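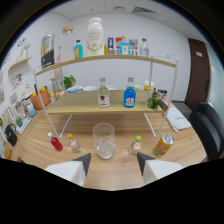
¿En qué estado se encuentra el programa de reducción de pérdidas en la red de agua de Trusumham al cierre del periodo?

La sectorización está terminada en los sectores Cavetti y Bawa y sigue pendiente en Vastthorpe, donde faltan dos cámaras de válvulas. El gasto se mantiene dentro de lo aprobado y no se solicita ampliación.

Informe de avance al organismo financiador
23 de abril de 2003
Responsable técnico: Elikem Antwi
Revisión: Cecilia Addo

1. Alcance del periodo

El convenio comprende la división de la red de distribución en sectores hidrométricos, la instalación de macromedidores en los puntos de entrada, la renovación de acometidas en mal estado y la puesta al día del catastro de usuarios. El presente informe cubre las tres primeras partidas. El catastro se informa por separado, según lo acordado en la revisión anterior.

2. Trabajos ejecutados

Sector Cavetti. Se instaló el macromedidor de entrada y se cerraron las interconexiones con los sectores vecinos. La prueba de presión cero se realizó de madrugada y confirmó la estanqueidad del límite. Se renovaron 341 acometidas, todas con collarín nuevo y llave de paso accesible desde la acera.

Sector Bawa. El límite quedó cerrado tras sustituir una válvula de compuerta que no asentaba. La primera prueba dio resultado negativo por una conexión antigua que no figuraba en los planos; se localizó con geófono, se taponó y se repitió la prueba con resultado conforme. El tramo de 600 metros de fibrocemento de la avenida principal se reemplazó por polietileno de alta densidad. La reposición del pavimento está recibida, salvo el cruce con la vía férrea.

Sector Vastthorpe. Avance parcial. La excavación de las cámaras se detuvo al aparecer una canalización eléctrica a menor profundidad de la declarada. Se ha pedido a la distribuidora el desvío o, en su defecto, la autorización para desplazar la cámara hacia el norte. Sin respuesta a la fecha.

3. Medición

Los caudales mínimos nocturnos se registran en Cavetti y Bawa con un intervalo de quince minutos. La serie de Bawa presenta un hueco por agotamiento de la batería del registrador, que ya fue cambiada. No se han interpolado los datos perdidos. El balance hídrico por sector se entregará cuando haya un ciclo completo de facturación que pueda compararse con el volumen de entrada.

El padrón de Cavetti contiene 987 usuarios activos. Las lecturas domiciliarias se toman ahora en el mismo orden de ruta que el catastro, lo que reduce los errores de asignación entre sectores.

4. Desviaciones y riesgos

El retraso en Vastthorpe afecta a la calibración del modelo hidráulico, que necesita las tres entradas medidas. Si la autorización no llega antes de que acabe abril, se propone calibrar con dos sectores y dejar Vastthorpe como demanda agregada. El contratista ha aceptado mantener los precios unitarios.

5. Próximas actuaciones

Cierre de las cámaras pendientes, búsqueda de fugas en Bawa con correlador, recepción del cruce ferroviario y formación del personal de operación en la lectura de los registradores. Los planos conforme a obra de Cavetti se adjuntan como anexo A; los de Bawa están en revisión.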